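The Reading at Standpipe 6

The inspector reached Kondik Dam at the start of December with a water level meter, a spare battery, and a binder of readings going back to first filling. The dam was an earth embankment with a clay core. It held back the Govura River for irrigation and, in wet years, kept the lower streets of Belay out of the flood plain. The owner had changed four times. The binder had changed hands with it and still had the first owner's stamp on the spine.

The job was to read the standpipes. A standpipe is a narrow tube set into the embankment with a porous tip at the bottom. Water in the soil rises in the tube to a level that shows the pressure at the tip. The reader lowers a probe on a marked tape until it buzzes, notes the depth, pulls the probe up, and lowers it again. If the two depths agree, they go in the book.

At standpipe 6 the two depths agreed. They also put the water more than 7 feet higher than it had been in September.

She checked the battery. She wiped the probe and dipped it in a bucket, where it buzzed as it should. She read the pipe a third time and got the same depth to the nearest hundredth. The reservoir had dropped over the same period, so the pressure at 6 should have dropped with it, with a lag of a couple of weeks. The neighboring pipes had done that. She wrote the figure down, circled it, and walked to the toe of the dam.

The toe drain ran into a concrete box with a V-notch weir. The flow over the notch was a little under the September value. The water was clear. She filled a jar anyway, stood it on the wall of the box, and waited ten minutes to see whether anything settled. Nothing did. The grass below the box was the same dull yellow as the grass everywhere else, and the ground took her weight without giving.

There were three ordinary explanations. The cap on the pipe might have been left loose and rain had got in. The tip might have clogged, so that the water inside could no longer drain to match the soil. Or the pressure in the embankment had risen at that point and nowhere else, which would mean a new path for water through the core.

The cap was tight. It had been tight when she arrived, and the thread was greased. She noted this and then sat in the truck with the heater on and read backward through the binder.

The previous reader had kept the job for nineteen years. The handwriting was small and leaned to the left. Most entries were numbers only. Now and then there was a remark in the margin: frost on tape, gate stuck, heron in weir box. Beside standpipe 6, every December, there was a tick and the letter T. No other pipe had one. The September entries had no letter. In those Decembers the level at 6 was always in line with its neighbors.

She tried the obvious words. Tested. Tightened. Taped. The glossary at the front of the binder listed abbreviations and did not include T. The current owner, Talix, had bought the dam long after the first T was written, so it was not that.

A rising level in a pipe can be checked by taking water out of it and timing how fast it comes back. If the tip is open, the water returns to its old level within minutes or hours, depending on the soil. If the tip is clogged, it returns slowly or not at all. She had a bailer in the truck, a thin steel cylinder on a cord. She drew the level down 6 feet and started her watch.

After an hour the water had not moved. After two hours it had risen by the width of the smallest mark on the tape. The light was going. She bailed the pipe again, flushed it with clean water from the tank, bailed it a third time, and sat in the truck.

On the next reading the level was coming up at a steady rate. By the time it was fully dark it had slowed, and it stopped a few inches from where the neighboring pipes said it should be. She read it twice. The two depths agreed.

She understood the letter then, or thought she did. In the back pocket of the binder there was a maintenance sheet for a single pipe. Silt came in at 6 every autumn, it said. The pipe should be topped, timed, and bailed each December before the reading was taken. The sheet had not been copied into the new owner's procedure. It had been folded so many times that it had come apart along one crease.

She copied it out in full by the cab light, under the heading Standpipe 6, and added the times of her own test. Then she crossed out the circled figure with one line, so that it could still be read, initialed it, and wrote the new one beside it. In the margin she put a tick. She held the pen over the page for a while and then put a T after it.
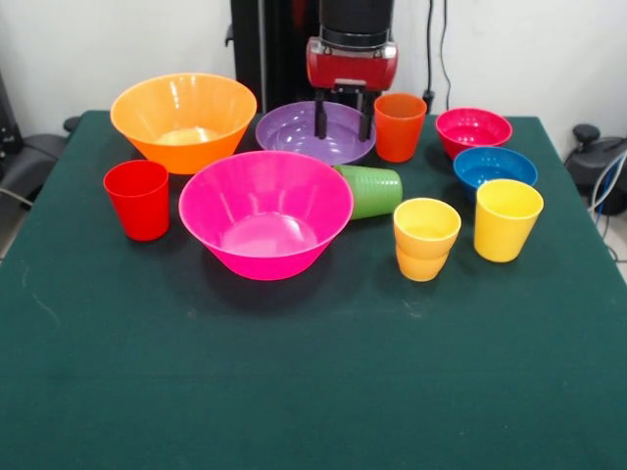
The owner's office in Belay wanted the shape of the reservoir explained before it would pay for a second set of pipes. The clerk asked how a fall of one foot in the lake could mean so much water in a dry year and so little in a wet one. She gave the answer she had used before, with dishes on a green felt table. When the lake is high it is like the purple bowl, wide and shallow with a broad rim, and a small change in level moves a great deal of water. Farther down it is more like the red cup beside the big orange bowl, narrow, and narrower toward the bottom. The clerk wrote down "purple, then red" and asked whether the extra pipes could wait until spring. She said that they could, if somebody bailed number 6 first.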